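15th March
By Angus Tipoki

Robot bits for the shed and kitchen: what to buy, what to leave, what to save up for

Quick one this month as I'm halfway through clearing the bench. A few of you wrote in after the last page asking what a small arm and gripper really costs once it's up and running at home. Short answer, more than the box says. Mine came to £1,023 all in and the arm was less than half of that. Long answer below, in no great order.

Start with the job

Write down the job before you look at a single listing. One line. "Lift bottles off the shelf and put them in the crate." "Hand me the next jar while I fill this one." If you can't get it onto one line you're not ready to spend. I wrote "help in the workshop" and ended up with a tool that was too short to reach the workshop.

Then do the job yourself, slowly, with one hand, finger and thumb only. Sounds daft. You'll find out fast which bits need a second hand, and second hands are where the money goes.

Weigh the heaviest thing full. Kitchen scales will do. Full, with the lid on, label on, the lot. Then look at the lifting figure for the arm and remember it's nearly always given close in to the body. Stretched right out it'll lift a good deal less. Ask the seller for the figure at full reach. If they won't give it, buy from somebody else.

Measure the widest thing too. Grippers are sold by how far they open, and a fat bottle will catch you out. Mine opened a finger's width less than the squash bottles. Had to send it back, lost the postage.

Reach and space

Mark the reach out on the floor with string and chalk before you order. Then stand in it. Then open the cupboard doors into it. I'd have saved myself moving a whole shelf.

Leave room behind the base for plugs and cable. They always stick out further than the drawing.

Worktop wants to be solid. A wobbly table makes a good arm look like a bad one. Brace the table first, it's cheap: two lengths of timber, some decent screws, an afternoon.

If it's going in the kitchen, think about where the wet is. Ordinary hobby arms don't like steam or splashes and the warranty on mine says so in tiny print at the back. Keep it the far side from the sink and the kettle. Covers are sold for them, but price the cover before you buy the arm, some cost silly money.

What I paid for

Landeg arm, the small one. Does the job. Loud when it's lifting, fine otherwise. Bought ex-display from the shop in Dindunau, scuffed on one side and nothing wrong with it. Ask for ex-display, they don't always put it on the website.

Arard gripper, rubber fingers. Good on glass and plastic, poor on anything floppy. Tea towels, no chance. The rubber wears, so buy spare finger pads in the same order and save yourself a second lot of postage. I'm on my second set after 8 weeks of nearly daily use.

Power supply. Not in the box!! Check this. The picture on the listing showed one.

Mounting plate, bolts, longer cable, emergency stop button. Every one of them a separate line on the bill. The stop button is the one thing I'd pay full price for without a grumble. Put it where you can hit it with your elbow.

A lamp. Didn't think of this at all. If your kit uses a camera to find things then lighting matters more than the camera does. A bright lamp straight behind the bottle and it can't make out the edges. Shiny bottles throw back white spots and it grabs at those. A plain lamp off to the side with a bit of greaseproof paper over the shade (well clear of the bulb, LED only) sorted most of it for pennies.

What I didn't need

The wheeled base. Everyone wants the wheeled base. Mine has been under a dust sheet since I got it and I've only just sold it on. Fix the arm in one place for a year and see if you miss it.

The extended software licence. The free one did everything on my one-line job. Check what happens when the trial runs out though, a friend's stopped dead mid-week and wanted a card number.

A fancy carry case. Old blanket box, bit of foam.

Hand-held before powered

Wish I'd done this first. A hand-held gripper, the sort with a trigger and jaws on the end, costs a fraction of a powered arm and tells you nearly everything you want to know. Use it on your real things for a week. Real bottles, real jars, in the real place, with whoever else is normally there stood in the way like they normally are. You'll learn what slips, what's too wide, what you can't see past.

Mostmont do one that suits small hands. There's a cheaper one with a plastic trigger, I snapped mine, so handle it in the shop if you can.

Keep a scrap of paper by it. Write the thing, then tick or cross. Mine read: jar tick, tall bottle tick, short fat bottle cross, mug by handle cross, mug by rim tick, string bag cross cross cross. That scrap did more for my shopping list than all the reviews.

If you borrow one off somebody, give the pads a wipe with a damp cloth and washing-up liquid and dry properly before you hand it back. Don't use white spirit, it makes the rubber go sticky.

Splitting up the money

How I'd do it if I was starting over:

Half for the arm and gripper together, no more.
A quarter on the bits: power, plate, cable, stop button, lamp, pads.
The last quarter stays in the tin. Don't touch it for three months. Something will want replacing and you'll be glad of it.

If half your money won't buy an arm that lifts your heaviest thing, don't stretch. Change the job. Lighter bottles, or half full ones. I decant the big washing liquid into little bottles now and the small arm manages fine.

Running costs are small but they're there. Electricity hardly shows. Pads, yes. Cable ties, an endless supply. Grease once in a while, use the kind in the booklet and not whatever's in the shed. I put 10 pounds a month aside and it's covered everything so far bar one cracked bracket.

Insurance. Ring up and ask. Mine wanted to know if it was used for business, I said no, no change to the premium. If you sell jam or candles or whatever off the same bench then the answer might be different, so get it in writing.

Second-hand

Plenty about. People buy them in the winter and sell them by spring. Things to look at:

Turn each joint by hand with the power off, if the booklet says that's allowed. Should feel the same all the way round. Gritty bit in the middle means worn gears, walk away.
Ask to see it lift something. Take your own bottle, full.
Smell the power supply. Anything burnt, leave it.
Count the screws against the parts list. Missing ones are a nuisance to match.
Ask for the original box. Posting one of these without it is a misery.
Get the account unlinked before you hand over the cash, while you're stood there. Otherwise it thinks it still belongs to them.

I'd not buy a used battery model at all. A new battery for the one I was looking at cost nearly what the seller wanted for the arm.

Planning the time

Put by more weekends than you think. Unpacking and bolting down, one morning. Getting it to pick up the same bottle from the same spot, that took me 6 evenings. Getting it to pick up a bottle that had been nudged a bit to the left, I'm still at it, on and off.

Labels help a lot, by the way. Bright labels on dark bottles, easy to spot for the camera and for you. Press the edges down flat with a spoon or the gripper catches them and peels the lot off. Clear tape round the whole thing if it's going to be handled over and over.

Tie long hair back, roll sleves up, no dangling lanyards or loose straps near anything powered. Keep little ones and dogs out of the string line.

Order pads on a Monday if you're using the Dindunau shop, they pack that afternoon. Leave it till later in the week and you wait for the next lot.

Still to come, when I get round to it: what I did about the noise, and whether the cheap silicone pads are any good (two sets in the post). If you've got a short fat bottle to stay put in an Arard please write in and tell me how, I've tried rubber bands and it's not the anwser. 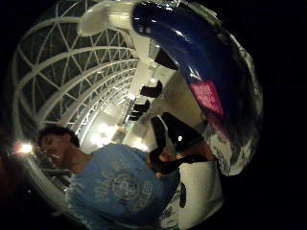 Dark blue and shiny, with a bright pink label. Lights on behind.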